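How I Set Up a Dish Sorting Test for a Robot Arm

People keep asking me whether a robot can clear their table yet. My answer is "sort of, if you help," and the best way to see what I mean is to try it yourself! You'll want a small arm with a gripper, a table it can reach across, and some plastic cups and bowls (please, no glass, not even once).

Start with a plain cloth. I like a dark color so the dishes pop. Then scatter things the way a kid would leave them: stand one cup up, knock another over, and put a cup inside a bowl.

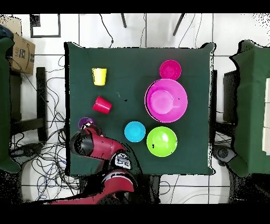

My layout on green cloth, with the red cup on its side.

Now pick one easy job, like moving the upright yellow cup. Run it 6 times before you touch anything else, and write down every miss. Next, go for the tipped cup. I find this one way harder, as the gripper has to come in at a new angle. Save the cup in the big bowl for last!

Would I let my arm, Plorby, loose on real dinner plates? Nope. I can clear the whole table while it's still lining up its first grab. But I do keep running it after breakfast, and I'm trying spoons in July.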